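3.2 Recall of delivery instructions

The second part of the study looked at how well people remember short written instructions after a delay. Participants were recruited in Clellow through a notice at the public library and two local employers. Each person read a one-page leaflet about receiving a parcel at a shared building, put it away, and came back later the same day to write down what they remembered. We used the leaflet from Kordestani and Ghaffari's earlier work with small changes to the wording, so that street names matched ones our participants would know.

Two versions were printed. In the first, the steps were given in the order a reader would carry them out. In the second, the same steps were grouped by topic, with all the times together and all the addresses together. Both versions had the same number of words and used the same typeface. Participants were assigned to a version by the order in which they signed in, and 100 people finished both sessions. 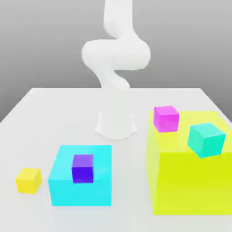 Figure 2. Rendered view of a white arm on a white tabletop.

Does the order of the steps change how much a reader remembers?
Readers of the ordered version wrote down more of the steps, but the two groups did equally well on times and addresses.

The difference was largest for steps in the middle of the leaflet. First and last steps were recalled well in both groups, in line with what is usually found for lists. Participants who read the grouped version often wrote the steps in an order of their own, and when they did, they tended to drop the ones that had no time attached. Scoring was done by Yazıcı and Dudás, who worked separately and did not know which version a participant had read. Where they disagreed, Shojaei read the answer and made the final decision.

A few answers could not be scored under the original rules. Some people combined two steps in one sentence, such as signing for the parcel and showing a card. We gave credit for both when each action was named. Spelling was ignored, and a street name counted as correct if it could be recognized.

The session held on a Saturday had a higher dropout rate than the others. Leaving that session out did not change the direction of the result, and it is included in the analysis below. Reading time was not recorded, so we cannot say whether one version took longer to read.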